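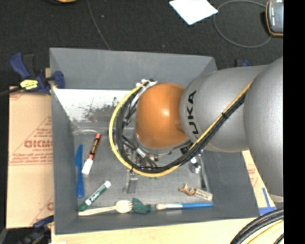 Vemberg Supply Room: spring progress report to the Jafarzadeh Fund

Hi Valeriano,

I know the form asks for "activities to date" in a box the size of a playing card, but you told me on the phone to just write it up like a letter, so I'm taking you at your word (you may regret this!). It covers everything up to the end of May.

Where we are

The big news is that the back half of the room is sorted. When I wrote the application I described the place as "in need of organization," and that was me being polite. We had years of leftovers from every class, potluck, bake sale and summer program, all tipped into whatever container was closest to the door. Markers in with the forks. Plastic knives in with the paint brushes. I once went looking for a dry-erase marker before a class and came back with a corkscrew and half a bag of birthday candles.

So the first thing I did was stop trying to sort from the shelves. Everything mixed now goes into one of the large gray open bins, and we work through a bin until we can see the bottom. It sounds obvious, but it changed everything for me. On a shelf you pick at the easy stuff and leave the rest, and with a bin you can watch it going down! The last few things are always along the sides and in the corners, and they are always the awkward ones: a marker, a stray knife, a wooden fork, something green that I have to turn over twice before I know what to call it.

The bins themselves are the old ones we already had. They're pretty scuffed inside, but they're solid and I didn't see a reason to spend your money replacing them.

Markers and pens

These were the worst of it. Dry-erase and permanent ones had been living together, and you can guess what happened to the whiteboard in the small classroom. (It's mostly recovered. There's a ghost of somebody's fractions lesson in the lower left that I've made peace with.) Every marker that comes out of a bin now gets a scribble on scrap paper before it goes anywhere. If it writes, it gets its cap pushed on hard and goes in the dry-erase tub or the permanent tub. If it squeaks, it's gone.

I'm storing them flat. The teachers used to stand them up in mugs, and I got some resistance on this, but the flat tubs slide out like drawers and I think people are coming around.

Cutlery and picnic things

We decided that anything loose and unwrapped doesn't go back out for eating with. The loose plastic knives, blue ones and white ones and whatever else, went over to the clay class, who love them for cutting and scoring. Wooden forks make really nice texture marks too, and the garden kids want them for plant labels. Anything still in a sealed package goes on the kitchen shelf by the sink.

I had planned to throw most of this away, so I'm very happy with how it worked out. It does mean the clay cupboard is now a bit of a squeeze, and I'll need to look at that before fall.

Shelving and labels

The Sternetti shelves came in on a Tuesday, a week later than promised and with one wrong bracket, which they replaced without any fuss. There are 9 units in all, and every one of them is up and fixed to the wall. I went with the shallower depth in the end. It holds less, but you can see to the back of it, and the whole trouble with the old shelves was the stuff that nobody could see.

I've made 52 labels so far. They have a word and a little drawing on them so the younger kids can put things back without asking. My drawing of a glue stick has been mistaken for a lipstick more than once, so I'm redoing that one.

Who's using it

The after-school art group is in and out every day. The Jerkodance crew (they have the hall in the evenings) asked if they could keep their tape, chalk and water cups with us, and I gave them a low shelf near the door. They've been very tidy, tidier than me if I'm truthful, and they sweep up after themselves.

Money

We've spent $2,223, nearly all of it on the shelves, with the rest going to clear tubs, label stock and wall fixings. Receipts are in the blue folder and I'll scan them for you this week. I came in a little under on tubs because a parent had a stack of shoebox-sized ones in her garage, so with your okay I'd like to move what's left over there into better lighting. The bulb over the far corner is dim and sorting small stuff under it gives me a headache.

What's slower than I'd hoped

Paper. I haven't touched the paper. There are rolls, pads, odd sheets and a box of what might be wallpaper samples, and all of it is still under the window where it was when you visited. It needs its own kind of storage and I haven't settled on one.

The other slow thing is the fabric bags, which need washing before they can be sorted. I have 2 loads done and plenty more to go.

Next up

Finish the mixed bins, pick a system for the paper, get the lighting sorted if you agree, and write a one-page guide to taping inside the door. I'd also like to show you the room before school lets out, any afternoon after three is good. Let me know about the lighting money when you get a chance, and I'll hold off on ordering until I hear from you.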